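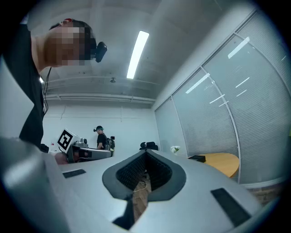 When should the finger pads on a hand-held gripper be replaced? On a fixed count of cycles, before they look worn.

Most shops I deal with do it the other way. They run the pads until parts slip, then change one side and go back to work. I think this is a mistake, and the Kiani service sheet encourages it by listing pads under "inspect" with no number beside it.

At Flullance we set the limit at 900 cycles per pair. One pair was left on to 1,112 as a check. The texture still looked fine under a lamp, but the pull test had dropped 19 percent. The eye is a poor gauge for this - a thumb is worse.

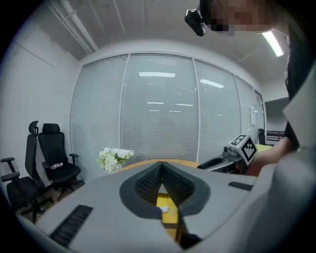 Pads should also go on as a pair. A new pad facing an old one shifts the grip line off center, and the next person to check the jaw gap will correct for it at the wrong screw. I have undone that correction on three Letis units.

The objection is cost. A pair takes 10 minutes to fit, including the gap check, and the pads are the cheapest item on the parts list. Chasing a drifting gap through a week of logs costs far more.

Write the count on the housing label at each change. Ridon keeps it in a spreadsheet, and the spreadsheet is usually two changes behind.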